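Clearing the sorting table

I have been putting off the book and paper pile since March. Mulugeta Kahsay gave me a clear acrylic divider a while back, the open-top kind with three compartments, and it has mostly sat there with nothing in it. My plan is simple - books upright in the divider, loose sheets in a folder, everything else back on the shelf.

The table is a light wood-grain one and it shows every smudge, so I wipe it down before any paper goes on it. It takes me 90 seconds with a damp cloth.

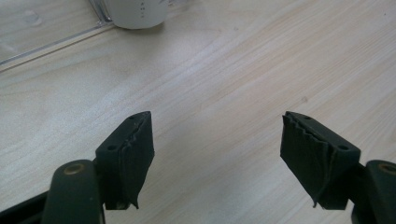
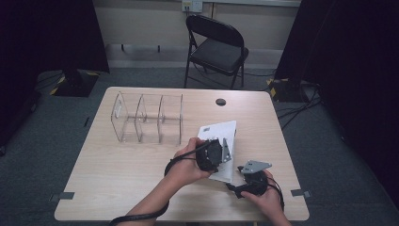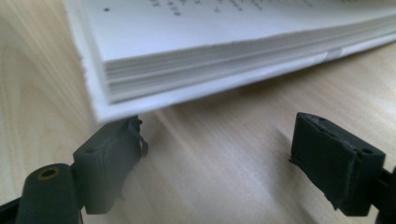 What goes where

Hardcovers go in first, spine out. The white one is the thickest and gets a compartment to itself. Chaltu Dinsa says thick books should lie flat, and she may be right, but I don't have the room. Anything over 600 pages stays on the bottom shelf at home.

Loose sheets go in the grey folder, oldest at the back. I allow myself 6 magazines and the rest go in the recycling. Next job is the drawer of old manuals.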